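Istier marker loss fault

The Istier marker loss fault was a defect in the pose tracking software used with the Istier hand-held gripper, a data collection tool made by the robotics firm Arnik. The fault caused the recorded position of one gripper to be swapped with, or copied from, the position of the other when the printed markers on either unit were briefly hidden. Robot arms that later replayed the affected recordings could make sudden sideways movements. The fault was confirmed after an arm struck its own mounting post during a replay test on January 16, 2019. No one was hurt. A corrected version of the tracking software was released in February.

Background

The Istier is held in the hand and worked by a trigger. It has no motors. A person carries out a task with one unit in each hand, and the position, angle and jaw opening of both units are recorded over time. The recording is then used to train or drive a pair of robot arms fitted with jaws of the same shape.

Position is found by means of a cube fixed to the top of each unit. The faces of the cube carry square black-and-white patterns known as fiducial markers, each of which has its own number. A camera above the operator reads the patterns, and the software works out where the cube is from the size and slant of the squares. At least one face must be in clear view for a reading to be made. Two or more faces give a steadier result, as a single flat marker seen nearly head-on can be read as tilting in either of two directions.

When no face can be read, the software fills the gap by estimate. In the version in use at the time of the fault, gaps of up to 11 video frames were filled by carrying the last known motion forward. Longer gaps were meant to be marked as invalid and left out of the training set.
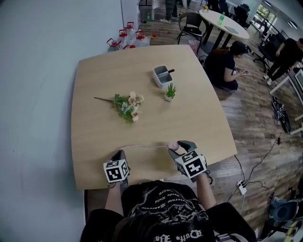
Tasks involving string, cord or ribbon were known to be harder to track than tasks with solid objects. The operator's hands tend to cross, one unit passes over the other, and the wrists turn far enough to tip the cubes away from the camera. Flower arranging and gift tying were part of the Prarora task set, a group of two-handed household tasks that Arnik began recording the previous year, and most of the recordings later found to be faulty came from that set.

Description of the fault

Each cube was registered to the left or the right hand at the start of a session. The software kept this record in a short table in memory, which was refreshed whenever both cubes were visible. If one cube was lost and then found again while the other was still hidden, the refresh step ran with only one valid entry. Under these conditions the first marker to be read was written into the first free row of the table, whether or not its number belonged there.

The result took one of two forms. In the more common form, known within the firm as a swap, the left and right paths changed places until both cubes were next seen together. In the other, known as a copy, a single path was written to both hands. A copy was the more dangerous of the two, as it directed both arms toward the same point in space.

The check for invalid gaps did not catch either form. It measured only how long a marker had been missing, and in most of the faulty recordings the loss was shorter than the limit. Jaw opening was logged by a separate sensor in each unit and was not affected, so that the opening and closing of the jaws continued to look correct when the recordings were reviewed as graphs.

The incident

The replay test was carried out at Arnik's workshop on a two-arm bench built by the supplier Zariņš. The recording was of a ribbon task and had passed the automatic checks. Shortly after the start of the second pull, the right arm moved quickly to the left, crossed the center line of the bench and hit the upright post to which both arms were bolted. The joint torque limit stopped the arm. The wrist bracket was bent and one jaw was cracked — both were replaced from stock.

The operator, Hertta Vuorinen, was standing outside the marked area and had the stop button in her hand, but the arm had come to rest before she pressed it. Her report noted that the speed limit for the bench had been set at 91 percent of maximum, which was allowed under the rules then in force for recordings that had passed the checks.

Investigation

The first explanation considered was a wiring fault in the bench. The cables were tested and found to be sound, and the same motion appeared when the recording was played in a simulator. Ladan Abbasi, who led the tracking group, then compared the path data with the original video and found that the right path had jumped to the place of the left cube within a single frame.

Abbasi's group wrote a script that looked for any change of position too large for a human arm to make between one frame and the next. Run over the full Prarora set, it flagged 4 percent of the recordings. The script missed most cases in which the two units were already close together, where a swap produced only a small jump. These were found later by reading the marker numbers again from the stored video.

A second finding concerned lighting. Daylight from the side could wash out one face of a cube, and sessions recorded near windows had more short losses than those recorded under ceiling lights alone. This did not cause the fault but made the conditions for it more frequent.

Correction

The corrected software ties each marker number permanently to one hand and discards any reading that does not match. The refresh step was removed. Gaps are now filled by estimate only when the other unit is in clear view, and all recordings are tested for jumps before release.

Rules for replay were changed as well. A recording is first run in simulation, then on the bench at reduced speed, and the arms are kept from crossing the center line unless the task calls for it. Faulty recordings with usable video were processed again. The remainder were withdrawn, among them several from the first weeks of the Prarora work for which the video had been stored at too low a quality to read the markers.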